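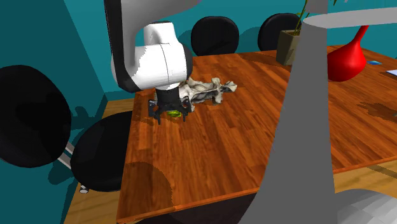 Figure 3. Rendered view of a large wooden table against a teal wall, with a small yellow-green object held just above the surface.

3.2 Where the household table stands, and what people do at it

We had planned to open this section with the kitchens, as most earlier studies of home meals do, but the longer we spent with the diaries the more we felt that the table deserved to come first. In all four of the towns we visited (Barnari, Orach, Meesuk and Uka) people spoke of their table with a fondness that they did not extend to the stove, the sink or even the favorite armchair. Many had inherited it. Quite a few had moved house with it more than once, and a retired couple in Orach told us, with some pride, that they had turned down a perfectly good apartment when they learned it would not go up the stairs.

The diaries gave us 1,863 entries in all. After we set aside those that were blank, or that recorded a meal taken away from home, we were left with 1,699, and it is these that we discuss from here on. Each entry noted the time of day, the people present, the food served, and (this was an afterthought on our part, and a lucky one) whatever else happened to be lying on the table when the meal began. We were charmed by the answers to that last item. Mail, homework, seed packets, a half-finished sweater, a radio with its back off: families had simply eaten next to these things, sometimes for weeks.

Large tables seem to invite this kind of sharing. In Meesuk, where dining rooms tend to be roomy and the old farm tables are still in use, one end was often given over to a long project while the family gathered at the other. In Uka the homes are smaller and the tables fold, so everything had to be put away before supper, and the diarists there mentioned clearing up far more often, and a good deal more wearily. We do not want to make too much of this. The Uka diaries were kept in June, when the evenings are long and many households eat late, and tired people may well grumble about chores they would hardly notice in winter.

Age of the table mattered less than we had guessed. The oldest one we came across, in Barnari, was 81 years old by its owner's reckoning, and was used just as hard as the newer ones, with breakfast at one corner and bread dough at another. On feast days it seated up to 12, if the piano bench was brought in. Its owner had long since given up on polishing it and told us that the scratches were how she remembered which grandchild had sat where.

We turn next to the seating habits themselves, and to the question of who gets the chair nearest the kitchen door, a matter on which the diarists had a great deal to say.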